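3.2 Collecting the demonstrations

All demonstrations were recorded in the office at Brilby, on the same floor where staff work during the day. We wanted the robot to learn in a place with real furniture and narrow aisles. The task was filing: open a storage cabinet, put an item away or take one out, and close the door again. The operator drove the robot by remote control, watching the view from its head camera and moving each arm with a hand controller.

Five operators took part. Two of them, Consuelo Giraldo and Nilton Cusi, had used the Kiritz controller before; the other three were given a short practice period, which we did not record. Operators were told what the end result should be, but were left to choose how to reach it. Some stood the robot square to the cabinet, while others kept it at an angle in the aisle so that the open door stayed clear of the arms.
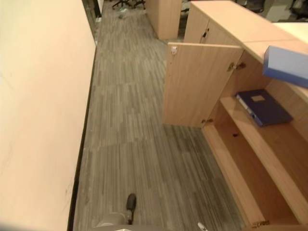
Figure 4. Head camera view during a cabinet demonstration, with one door open and a ring binder on the shelf.

Each operator recorded in sessions of 24 demonstrations, with a break between sessions. We kept the failed attempts as well – a door pushed shut too early, or an item dropped – and marked them by hand afterwards. After this marking, 1220 demonstrations were judged complete and used for training. The failed ones were set aside for the tests in Section 5.

Doors caused more trouble than the items themselves. From the head camera it is hard to judge how far a door has swung once an arm is in front of it, and new operators often stopped to move the head before going on. These pauses are part of the data. We tried cutting them out in November, but the trained policy then reached for the shelf before the door was fully open, so we put them back.

Items were changed between sessions, and so was the starting position of the robot. The cabinets were not moved.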